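Wrist Camera Comparison, Forel Arm
Sum-yee Yeh
4 June 2020

4. Results

Both cameras were run on the same arm with the Nument controller, 100 approaches each toward a light blue foam block near a strip of blue tape. The Kutbridge camera gave a usable block edge in every approach. The Mavromatis camera lost the edge whenever the exposure changed, so I locked exposure in May and repeated its 100 runs. I kept 3,969 stills. Gripper closing force was left at the default setting throughout.

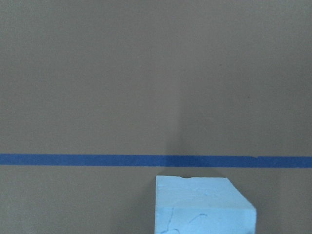
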